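Bosum 조작소프트웨어팀 사람 구합니다 (제어 / 인식 / 플래닝 / 툴링)

급하게 올립니다. 양식 다듬을 시간이 없어서 두서없는 점 양해 부탁드려요. 모집 인원 2명. 한 명은 제어·플래닝 쪽, 한 명은 인식·툴링 쪽. 둘 다 걸쳐 있으면 더 좋고요.

하는 일부터. 양팔 로봇으로 책을 천 가방에 담는 작업, 그 소프트웨어 전부. 하드웨어는 이미 돌아갑니다. 모자란 건 코드 짤 사람. 내부 스택 이름은 Astix이고 C++ 반, 파이썬 반. 실시간 루프는 C++, 나머지는 거의 파이썬이에요. 문서는... 있긴 있습니다. 들어오시면 같이 고쳐요.

인식 쪽 상황

손목 카메라 영상이 주 입력. 표지가 남색인 책이 여러 권 겹쳐 있으면 경계가 잘 안 나뉩니다. 표지에 그림 있고 한자 제목 크게 박힌 책은 그나마 낫고, 비슷한 시리즈물끼리 붙어 있을 때가 제일 골치. 게다가 그리퍼 손가락이 시야를 꽤 먹어요. 마스킹은 하고 있는데 손가락 각도가 바뀔 때마다 마스크가 밀림. 이거 제대로 다시 짜실 분 찾습니다.
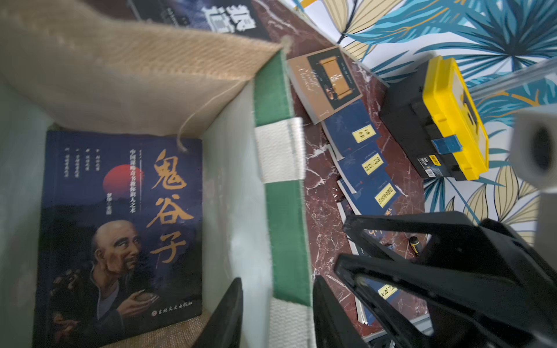

Lertchai Kongkaew: 세그멘테이션 모델 새로 학습시키는 것보다 손목 캘리브레이션부터 보는 게 먼저예요. 핸드아이 오차가 3밀리만 나도 얇은 책은 옆면을 못 집습니다. 지원서에 모델 이름만 잔뜩 쓰지 말고 캘리브레이션 해본 얘기를 써주세요.

네 맞는 말이고요. 그래서 캘리브레이션 경험 우대로 넣었습니다.

제어·플래닝 쪽 상황

양팔이 같은 가방 입구로 들어갑니다. 한쪽이 입구 근처에 있는 동안 다른 쪽이 어떻게 들어가고 어떻게 빠지느냐, 이게 플래너 일의 절반. 지금은 충돌 여유를 크게 잡아놔서 안전하긴 한데 느려요. 계획 한 번에 약 10초 걸릴 때도 있음. 줄이고 싶습니다. 천 가방이라 입구 모양도 매번 다르고, 강체로 가정하면 바로 틀어져요. 손잡이 끈도 장애물로 넣을지 말지 아직 결론 못냄.

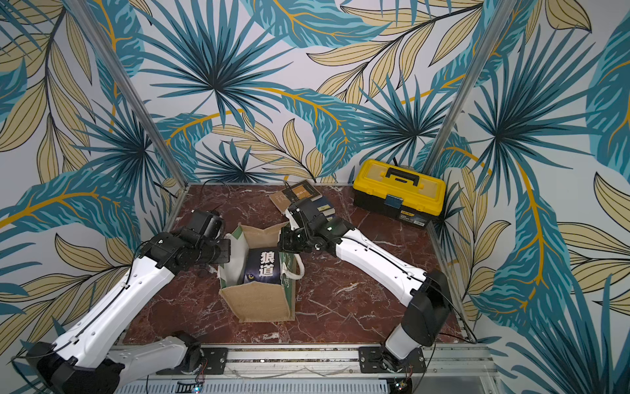
맡게 될 업무

- 양팔 궤적 생성기 유지보수, 팔끼리의 간섭 검사 속도 개선
- 그리퍼 힘 제어 튜닝 (책마다 두께 다름, 표지 구겨지면 안 됨)
- 손목 카메라와 고정 카메라 시간 동기화. 지금 가끔 밀려요
- 로그 재생 도구 Valdovinos 개발. 실패한 시도만 골라서 보는 기능이 급함
- 회귀 테스트. 현재 시나리오 77개, 절반은 손으로 돌리는중

이런 분이면 좋겠습니다

- C++이나 파이썬 중 하나는 남의 코드 읽고 고칠 수 있을 만큼
- ROS 2 써보신 분. 안 써보셨어도 비슷한 미들웨어 경험이면 괜찮음
- 실제 로봇 앞에서 디버깅 해본 분. 시뮬레이션만 해보셨으면 그렇게 써주세요, 떨어뜨리지 않습니다
- 변형되는 물체(천, 끈, 봉투) 다뤄본 경험 우대
- 학위 안 봅니다

근무 조건

정규직, 수습 3개월. 급여는 수습 중에도 동일. 출근은 오전 10시, 코어타임만 지키면 나머지는 자유. 툴링 담당은 재택 섞어도 되고, 제어 담당은 장비 앞에 있어야 해서 거의 출근이에요. 사무실은 Pondovton 건물, 작업대가 같은 층에 있어서 코드 고치고 바로 돌려볼 수 있습니다. 연봉은 면담 때 협의인데 희망 금액을 먼저 적어주시면 진행이 빨라요.

전형 절차

서류 → 코드 리뷰 과제 → 현장 면담. 과제는 집에서 하루 안에 끝나는 분량입니다. 저희 플래너에서 떼어낸 코드 조각을 드리고 어디가 문제인지 써달라고 할 거예요. 알고리즘 퀴즈 없음. 현장 면담 때는 가방 하나, 책 한 권 놓고 담기 시퀀스를 같이 짜봅니다. 접근 자세 어떻게 잡을지, 어디서 손을 놓을지, 어긋났을 때 어디까지 되돌릴지. 정답 맞히는 자리가 아니고 어떻게 생각하시는지 듣는 자리.

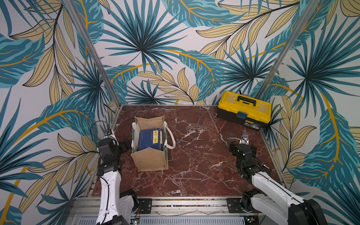
강화학습만 해온 사람도 지원해도 되냐는 댓글이 달렸는데, 고전 플래닝은 수업에서 들은 게 전부라 걱정된다고요. 됩니다. 다만 학습 정책이 낸 궤적도 결국 간섭 검사기를 통과해야 팔로 내려가니까 그쪽 코드를 읽게 되실 거예요. 입사하고 배우셔도 돼요.

지원 방법

이력서 한 장, 직접 짠 코드 링크나 압축파일, 그리고 로봇이 말 안 들었을때 어떻게 원인 찾았는지 짧게. 길게 안 쓰셔도 됩니다. 회사 홈페이지 채용란에서 "Bosum 조작SW" 선택 후 제출. 마감은 11월 말인데 사람 차면 먼저 닫아요. 포트폴리오 영상은 편집 안 한 걸로 부탁드립니다, 배속이면 배속이라고 적어주시고. 서류 결과는 떨어져도 메일 드려요.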